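桌面小垃圾桶到底要不要带盖的?用了一阵子来聊聊

版块:居家收纳 > 厨房和餐桌

糯米不加糖(楼主)
先说我的情况:下午茶时间我们都围着一张白桌子吃东西,吃完纸巾、瓶盖、包装袋摊一桌,大垃圾桶又在门口,谁都懒得走。后来我买了个Trultell的桌面桶,翻盖的,白色塑料,就放桌子左手边。桌上大概就是这么个状态,甜甜圈和面包还没动,纸巾倒是先揉了三团:

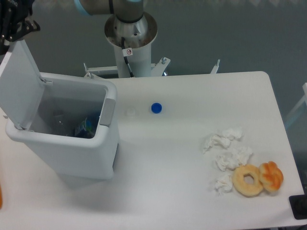
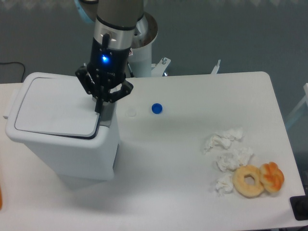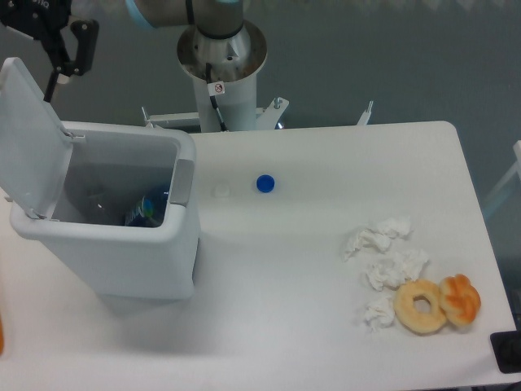
一、我纠结的地方

盖子。盖上是真好看,跟白桌子一个色,不细看都不觉得是垃圾桶。可是手上沾着糖霜的时候去掀盖,盖子边上就黏糊糊的,我一天得擦好几回。想问问大家,桌面桶你们都选带盖还是敞口?还有瓶盖你们是直接扔,还是攒着?

阿呆吃饱了
敞口党路过。桌面桶就是图个顺手,加个盖子等于多一道手续。我家那个敞口的花了16块,坏了也不心疼。

半夜煮面
不同意楼上!吃饭的地方摆个敞口桶,一低头就看见里面的包装袋,还有啥胃口啊……我必须要盖子,哪怕天天擦。

阿呆吃饱了
回复 半夜煮面:那你勤倒不就行了,我们家吃完一顿就倒,根本攒不下什么。

半夜煮面
回复 阿呆吃饱了:你勤快,我不行,我是那种满到盖不上才想起来倒的人,哈哈。

海盐柠檬
我觉得你俩说的不是一回事。吃的时候开着,吃完盖上不就得了?楼主这个盖子能整个翻到后面去,开吃前先翻开,中途就不用拿脏手碰了。我用Korkudska那款也是这么干的,295块,买的时候肉疼,用到现在盖子没松过。

糯米不加糖(楼主)
回复 海盐柠檬:295!!一个桌面桶!不过先翻开这招可以,我之前老是扔一次盖一次,怪不得累。

番茄炒西红柿
插一句,我更在意的是桌上东西的位置。点心别跟用过的纸巾挨那么近啊,看着难受。楼主给面包找个盘子吧,求你了。

糯米不加糖(楼主)
回复 番茄炒西红柿:被说中了,哈哈哈。我们就是懒得洗盘子。那张桌子我每次吃之前都擦的,但是你说得对,纸巾确实该揉完就扔。

番茄炒西红柿
回复 糯米不加糖(楼主):垫张油纸也行,吃完一卷就扔,不用洗。别直接放桌上就好。

小满不满
来回答瓶盖的问题。我是攒的,蓝色的单独放一个玻璃罐,给孩子拼画用,上次数了一下有72个。白色的太多了,挑干净的留几个,剩下的就扔。楼主桌上那个蓝的颜色好正,给我吧!白的我第一眼都没看见,跟桌面快混一块儿了。

糯米不加糖(楼主)
回复 小满不满:白的我自己擦桌子的时候也经常漏掉,一抹布过去就滚地上了。蓝的给你留着。

半夜煮面
瓶盖攒着干嘛呀,占地方。我以前也攒,攒到搬家那天一把全扔了。

小满不满
回复 半夜煮面:一个罐子能占多大地方,你家的锅比我的罐子占地方多了。

海盐柠檬
对了楼主,你桶里套袋子吗?桌面桶的袋子特别不好买,普通的太大,套上去外面堆一圈。

糯米不加糖(楼主)
回复 海盐柠檬:有时候套有时候不套。套的时候用Pal那种小号的,一卷30只,边上还是会露出来一点,我就往里塞塞。不套的话倒完拿水冲一下。你们谁有尺寸更合适的,发我一个。

阿呆吃饱了
袋子我用买菜剩下的,两个提手在桶外面打个结,一分钱不花。不过带盖的可能打了结就盖不严了,这又是敞口的好处,嘿嘿。

半夜煮面
回复 阿呆吃饱了:结打在前面就行,不压着盖子的转轴,我家那个盖得好好的。

路过的土豆
Lutley也出过一款按压开盖的,用手背一碰就弹开,我用了几个月,弹簧变软了,现在得按两下。想买的可以再等等看有没有改款。

糯米不加糖(楼主)
回复 路过的土豆:按压的我也看过,就是怕弹簧坏才没买。那我先用着现在这个,开吃前翻开,吃完再盖。油纸已经加购物车了。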